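Search jobs Keyword or location Go

Last updated: January

Line Cook (Steam and Dim Sum Station), Trememgate

Reports to: Cor Desmet, Kitchen Manager
Hours: 36 per week, evening shifts, 3 p.m. to close
Contract: permanent, with a trial period of two months
Reference: 1029

Kuipers operates a 104-seat dining room and a takeout counter in Trememgate. The kitchen is divided into four stations: grill, wok, cold and steam. This opening is for the steam station, which produces filled buns, dumplings, rice rolls and steamed fish for both the dining room and the counter.

Duties

The cook prepares doughs and fillings from the house recipe cards, portions by weight, and runs the steamers during service. Dough is mixed and proofed on site each afternoon. Output on a full evening is roughly 1000 pieces across all items. Tickets arrive on a kitchen display and are cleared in order unless the expediter calls a change.

Other tasks:
- log holding temperatures at the start of the shift and every two hours after
- label and date all prepared fillings
- descale steamers and drain water reservoirs at close
- receive and check dry goods deliveries from Rollari
- report low stock before 9 p.m. so the next order can be placed

The station is staffed by two people on busy evenings and one otherwise. The person hired must be able to run it alone by the end of the trial period.

Requirements

At least one year in a commercial kitchen. Experience with yeasted or rice flour doughs is preferred. A valid food handler card is required before the first shift; applicants without one may apply but must obtain it at their own cost. The work involves standing for long periods, lifting sacks of up to 50 pounds, and working close to steam. Spoken English at a level sufficient for calling orders.

Knife work is limited. Applicants whose background is mainly in pastry will be considered.

Pay and conditions

Hourly rate according to experience, stated in writing before the trial shift. Tips are pooled and paid out with wages. One meal per shift. Jackets and aprons are supplied and laundered; shoes are not. Schedules are posted in Plister two weeks ahead, and shift swaps are requested through the same system.

How to apply

Send a resume and the names of two references to Sanne Wouters at the Kuipers office, quoting the reference above. Selected applicants will be asked to work a paid trial shift of four hours, including one batch of buns from dry ingredients to plate. Applications that do not list availability will be returned for completion.

Related openings
Dishwasher, evenings
Counter Server, part time
Prep Cook, cold station 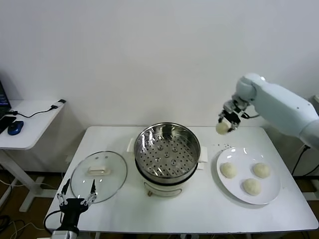
Steamed buns, plated next to the steamer.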